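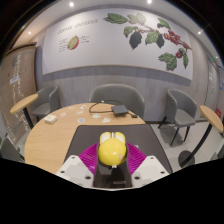

Raquel Cardoso would like to know where she is supposed to put her lunch. She asked it twice at the members' evening at the Trosivden building, and the second time she added that a round table has no corner to push things into, so whatever gets left on it ends up in the middle of somebody's afternoon.

Search this site Go

The answer from Cutlow, the company that runs the shared lounge on the ground floor, is a plan called Clear Tops. Starting in March, anything left on a lounge table after closing will go into a gray bin with a number on it. Members will have a week to collect their things. After that the bins get emptied, and the announcement does not say where.

There will be 63 bins for 837 members. Cutlow says this is enough because most people already clear up after themselves, which makes you wonder what the bins are for.

The company bases the plan on a survey it sent out this fall. It says 407 members replied and that "a strong majority" want tidier tables. Asked how strong, the company said the full results would be shared in due course. The survey itself had one question on the subject: "Would you prefer a clean and welcoming lounge?" It is hard to picture the person who ticked no.
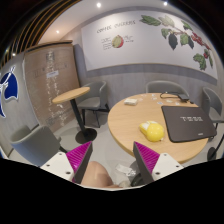
Oksana Skoryk

Nobody I spoke to disputes that the tables fill up. On one of the light wood ones there are little cards or stickers scattered over the top, a thin black cable looped along the back, and a shiny yellow ball of a thing sitting right up against a dark laptop or case. Whether that is a mess or a person's working day depends on who you ask, and Cutlow has not said how its staff will tell the two apart.

The small stuff is where I expect the arguments. A laptop has an owner who will come running. Stickers and cards don't, and under the plan as written each one is an "item" to be bagged, tagged and put in a bin. One member told me she had asked whether a single sticker gets its own tag. She was told yes, then told it was at the discretion of whoever was closing.

Cables are treated differently. They can stay if they are plugged in and "neatly routed." There is no picture or diagram in the notice to show what that means. The lounge tables stand out in the room with no outlets in the tops, so a charger has to trail over the rim to reach power. I asked if the company planned to put outlets in. It said it was looking at options with Visser, the furniture supplier, and that a price had not been agreed.

Bistby, the other lounge the company runs across town, tried something close to this last year. Cutlow calls that a success and says the tables there look better. Two people who use it regularly told me the tables do look better, and that the window sills now hold everything the tables used to. The sills are not covered by the rules. Neither are chairs or the floor, in either building.

To be fair to the company, it has dropped the worst idea in the first draft, a fee of a few dollars to get your own belongings back. It has also agreed to put up a shelf by the door for things that members want to share or give away. Cardoso asked for hooks under the tabletops as well, for bags. That request was written down on a flip chart with the others. I looked for it in the summary that went out afterward and could not find it.

There is also the matter of who does the work. The evening staff already wipe the tables, stack the cups and lock up. Bagging and tagging would be added to that, and Cutlow says no extra hours are planned - it expects the job to take "a few minutes" a night.

Members can comment on the plan at the front desk until the end of the month. Forms are on paper only. The box for comments is two lines long.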